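# Les peluches de la maison, le grand tri

Bon, ça y est, je m'y suis mise ! Depuis septembre je promettais de sortir toutes les peluches des caisses, des dessus d'armoire et du coffre du couloir, et j'ai fini par le faire ce mois-ci, avec une cafetière pleine et la radio en fond. Résultat : 182 peluches étalées dans le salon (je ne savais plus où poser les pieds), et un chat très vexé qu'on lui ait pris son fauteuil.

Pour ceux qui arrivent sur cette page sans me connaître : je ne collectionne pas les pièces rares, je garde ce qui me plaît. Il y a de la brocante, du cadeau de naissance, du lot de kermesse, et une bonne partie vient de chez Grusemley, la petite boutique où Adebayo Shehu me met de côté tout ce qui a une bouille un peu triste. Il connaît mes faiblesses.

Côté rangement, j'ai fait par familles : les ours d'abord, puis les lapins, puis la ménagerie (un tatou, deux morses, une chose que Yakubu Akinola s'obstine à appeler un blaireau et moi une loutre — on ne tranchera jamais). Les pandas ont droit à leur étagère à eux, ils sont 11 et ils se tiennent chaud.

Quelques questions reviennent souvent dans vos messages, alors je réponds en vrac. Pour le lavage, je mets les costauds en machine à froid dans une taie d'oreiller fermée, et les autres à la main avec un peu de savon de Marseille, puis à plat sur une serviette, jamais sur le radiateur. Pour redonner du gonflant au poil, une brosse à bébé, tout doucement, une fois que c'est bien sec. Les yeux brodés ne craignent pas grand-chose, les yeux collés je m'en méfie beaucoup plus ! Et non, rien n'est à vendre, même pas les doubles, j'ai essayé une fois et je l'ai regretté le soir même.

Je commence la galerie par un panda, forcément. Les lapins suivront dès que j'aurai recousu deux ou trois oreilles, et pour la ménagerie il faudra patienter encore, le tatou a perdu une patte derrière le canapé et je la cherche toujours.

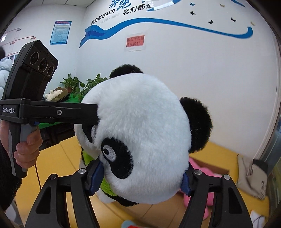 *Le panda en vert : tête blanche toute ronde, oreilles noires, œil brodé, et ce petit habit duveteux d'un vert qui réveille — mon chouchou du moment.*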